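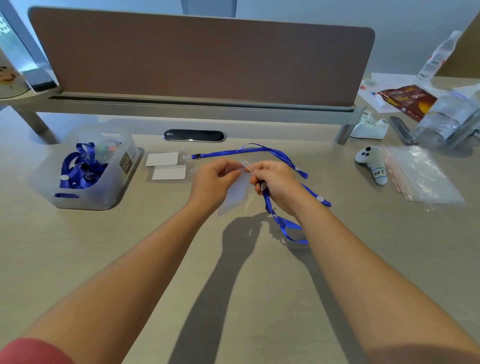
Jarbridge Shared Workshop, Robotics Bench Group

lanyard-clips: README

Version of 30 May 2021

Hello and welcome! lanyard-clips is a small set of first-person recordings of people putting lanyards onto badge holders, made at a desk in our shared workshop. We are building a two-armed tabletop robot, named Varico after the street the workshop is on, and we would love it to do this job one day. Before it can, we need plenty of good examples of hands doing it, so we made some, and now you can have them too.

Why badge holders

Every open day at Jarbridge needs a pile of name badges, and every badge needs a lanyard clipped on. It takes a person a few seconds. For a robot it's a wonderful mess of problems: a clear holder that the camera can hardly find against a pale desk, a ribbon that goes wherever it likes, and a narrow slot that the little white clip has to be fitted to while both parts are held in the air. We tried stacking blocks first and got bored. This one has kept us happy since March!

The still at the top shows the moment we care about most. The left hand pinches the holder near its top edge, the right hand has the lanyard and the clip, and the holder hangs down between them. If you only look at one part of each recording, look at that part.

What's in the set

There are 204 recordings. Each one covers one holder and one lanyard, from hands coming into view to hands letting go. The median length is 18 seconds. In the first batch people were slower and fussier, and we kept those in because they have a lot of regrasping in them, and regrasping is something we want Varico to learn.

Every recording comes as a folder with:

video.mp4, color video from the head camera
hands.csv, wrist and fingertip positions for both hands, one row per video frame
events.csv, hand-marked start and end times for the stages listed below
notes.txt, free text from whoever did the marking (often empty, sometimes very chatty)

The whole thing unpacks to 556 files sitting in and beside those folders once the empty notes are left out, so please don't be alarmed if a folder has no notes.txt. The loader treats a missing one as blank.

Stages

reach: either hand moves toward a holder or a lanyard
pick_holder: from first touch to the holder leaving the desk
pick_lanyard: same, for the lanyard. Pulling one out of a tangle counts as part of this stage, however long it takes
align: clip and slot brought together
attach: clip goes through and closes
place: the finished badge goes down and the hands open

Stages may overlap. Most people pick up the holder with one hand while the other is still digging for a lanyard, and we mark both. If an attach fails and the person starts over, you will see a second align. Don't merge them!

The desk

We did not tidy up. A water bottle, papers and a snack package share the right side of the desk with a game controller labeled H005, and the lanyards live in a frosted plastic bin on the left. Things get moved between recordings. Early on we had a bare desk with tape marks for everything, and the first model trained on that fell to pieces as soon as a cup showed up, so now the clutter stays. Some holders have a white blank card in them.

The light changes too. There is a window at the upper left, and on bright days you get strong dark shadows of the arms across the desk. Our hand tracker sometimes took a shadow for a thumb. Rows where that happened have quality set to 0 in hands.csv, and we fixed the worst of them by hand.

Known problems

Clear plastic is hard to track. We give no holder pose at all, only the hand positions and the stage times. If you work out a decent way to get the pose, please tell us, we'd be thrilled.

Left-handed folks are badly underrepresented. The handed column in index.csv says which is which.

Recording 401 does not exist in the usual sense. The numbers come from a counter that also ran during test takes, so they skip around a lot, and 401 is simply the last number it gave out before we reset it. The folder is there but holds only the calibration board. The loader skips it.

The fingertip positions get shaky whenever a finger goes behind the ribbon. Smoothing helps a bit — the smooth option in load.py is set to off by default so that you can see the raw numbers first.

Getting started

Unpack the archive, put load.py next to index.csv, and run:

python load.py --check

It will go through every folder and complain about anything missing. After that:

python load.py --show 12

plays a recording with the stages drawn along the bottom. You need Python 3.7 or later, numpy and OpenCV. It runs fine on the old laptop by the drill press, so it should run on yours.

The build files for the arms are in a separate archive called Custgate (printed parts, wiring, bill of materials). You don't need it to use the recordings. The gripper pads in there are on their third version and still too thick for the clip, so expect changes.

Consent and use

Everyone who recorded agreed to their hands and forearms being shared. No faces are in the set, and there is no sound. You may use it for anything you like, including teaching and commercial work, as long as you keep this README with it. If you publish something, a mention of the Jarbridge bench group would make our day.

To do

More left-handed recordings
A second desk with a darker top
Unclipping — same stages in reverse, plus the squeeze
Better names for the columns in hands.csv (sorry about lx3b)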